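How to Paint Interior Door Trim Next to a Textured Wall
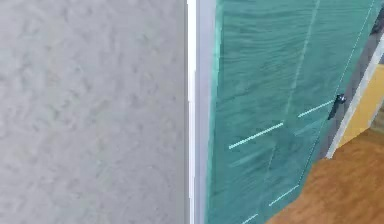 Trim is the part of a room most people leave until they are tired, and it shows. A casing has two long edges that have to be straight, and one of them meets a wall that may be anything but smooth. Beside a mottled gray wall like this one, a bright white strip running top to bottom will draw the eye to any wobble in the line, so the order of work matters. Paint the wall first, let it dry overnight, then do the trim.

What you need

A 2-inch angled sash brush
Semi-gloss or satin trim paint
Paintable acrylic caulk and a caulking gun
Sanding sponges, fine and medium
Painter's tape, the kind sold for delicate surfaces
A plastic putty knife
Wood filler
A damp lint-free cloth
A drop cloth

I used Givard satin on the last set of doors and Pasichnyk caulk in the joints. Any decent brand will do. Check that the caulk says "paintable" on the tube, as pure silicone will shed paint.

Step 1. Clean and sand

Wash the casing with warm water and a little dish soap, then wipe it again with clean water. Pay attention to the area at hand height. Once it is dry, go over all of it with the medium sponge until the shine is gone. You are not trying to remove the old paint. Wipe off the dust with the damp cloth.

If the house was built before 1978, test the old paint for lead before you sand anything.

Step 2. Fill and prime

Press filler into nail holes and dents with the putty knife and leave it slightly proud. When it has set, sand it flush with the fine sponge. Spot prime the filled places and any bare wood. Skip this and you will see dull patches through the topcoat.

Step 3. Caulk the wall joint

Cut the nozzle small, at an angle. Run a thin bead down the joint between wall and casing in one pass, then smooth it with a wet finger. On a textured wall the bead has to fill the low spots as well, so go over it a second time with light pressure. Wipe the excess off the high spots before it skins over.

Leave the caulk for as long as the tube says. The room should be above 50 degrees while it cures.

Step 4. Tape, or don't

Tape works well on a smooth wall. On a rough one, paint creeps under it. If you do use tape, press the edge down with the putty knife and brush a little of the wall color along it first. That seals the gaps, and the trim paint then has nowhere to run.

I cut in by hand on textured walls. It takes practice – start on the inside of a closet.

Step 5. Paint

Do the narrow edges first and the flat face last. Load the bottom third of the bristles, tap off both sides, and pull the brush in long strokes from the top. Finish each section with one light stroke back into the wet paint. Don't go back to a section that has started to set.

Two coats is normal. Going from a dark color to white may take three. Let the first coat dry fully and rub it lightly with the fine sponge before the next.

Step 6. Pull the tape

Take the tape off while the last coat is still slightly soft, pulling back on itself at a low angle. If it has dried hard, score the line with a sharp utility knife first.

Keep the door open overnight so it doesn't stick to the stop. Hold off on scrubbing the trim for two weeks.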